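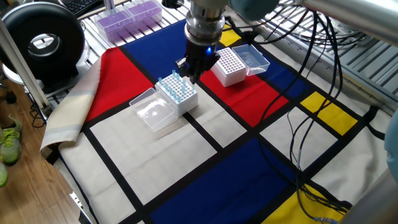 **Bold colour and the lines between – notes for the guild evening, 26th June**

Say thank you for the invitation, and for the tea. Mention the drive over only if people are still finding their seats. Ask whether they can hear me at the back and then wait for an answer, which I forgot last time.

Start with the confession. For years I made quilts in what my sister called porridge colours, and I was very happy doing it. Then a cousin gave me a bundle of plain cottons, all of them loud, and I had no idea what to do with them. I laid a red beside a blue on the spare bed and had to go and sit in another room for a bit. (Pause here, somebody usually laughs.)

What rescued me was sashing. Most of you know it already, but there may be beginners in, so take it gently: sashing is the strip of cloth you sew between one block and the next. Pass round the small Wattimena sample, the one with the wobbly corner, and tell them they're allowed to look at the corner.

### How wide, how dark

Black is what I use most. A good deep navy will do, and so will a dark brown if your colours lean towards autumn. Talk about width for a minute or two. Too thin and the strip vanishes once it's quilted – you lose it in the seams. Too wide and you've made a window frame with some curtains behind it. I cut mine at about a thumb's width plus the seam allowance, and I know that isn't a proper measurement, and I know some of you will come and tell me so at the break.

Hold up Irnico (the big one – get somebody to take the other end). It has 68 blocks and I unpicked the sashing twice. Don't go into the second time unless asked. 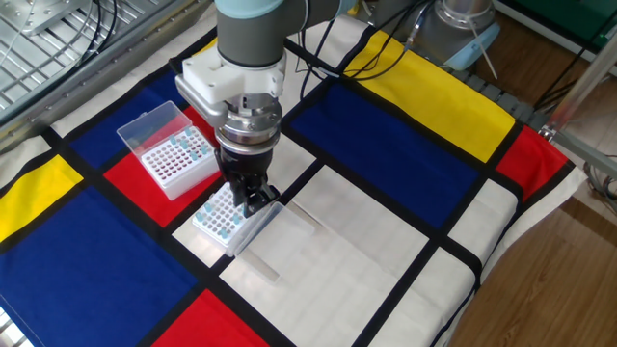
Bohdana Symonenko wrote to me after the March talk to say that she finds black far too stern on a bed, and that she'd sooner leave the blocks touching and let the colours squabble. I think that's a fair point and I'd like to read out a little more of her letter if there's time. She says her grandmother's quilts had no sashing at all and everyone slept perfectly well underneath them. I wrote back that I'd try it, and I did, and the result is in the bag under the table. Show it. I rather like it, but I wouldn't want it in the bedroom.

### Leaving some plain

Next, the pale patches. Beginners tend to fill every space with colour and then wonder why they feel tired looking at it. Put in a good deal of cream or white, more than seems sensible. I spent 31 evenings on a top called Kilosus before I understood this, and a fair few of those went on taking yellow out again. 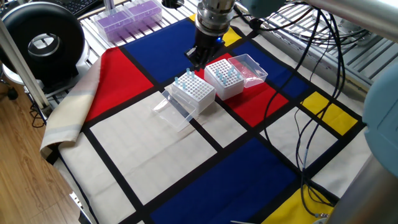
*Red, blue, yellow and white, with black between*

Go slowly here, and let people talk to their neighbours for a moment. Ask who has a white fabric they've been saving. Warn them about washing: a strong red should have a good soak by itself before it goes anywhere near white, and then another one if the water comes out pink.

### Uneven blocks

If all your pieces are the same size, bold colours can start to look like a games board. I'd encourage everyone to cut a few big rectangles and some mean little ones, and to shuffle them about on the floor for a day or two before sewing anything.

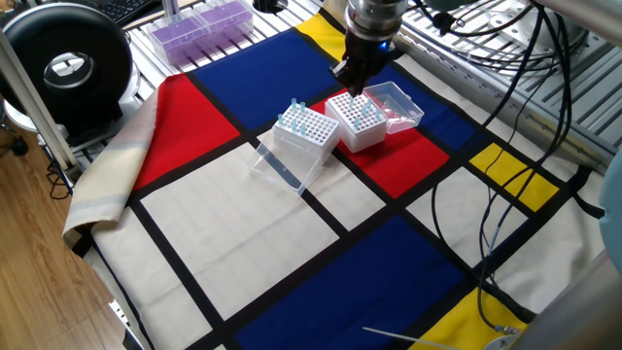
Placing the red is the part I always fret over, and I've started doing it first so as to get the worry out of the way. Put one red piece down, walk off, make a drink, come back. If your eye goes straight to it, either make it smaller or give it some strong company. On the cloth in the slide there's a blue in view as well as the red, so the red doesn't have to do all the shouting, and the white gives you somewhere to rest. Try covering the blue with your hand, held up at arm's length, and see what you think.

Questions after that. Gregor Dalgleish has asked to borrow Damosine for his class, so fold it with the tissue and hand it over before packing the rest. Leave the pattern sheets by the door.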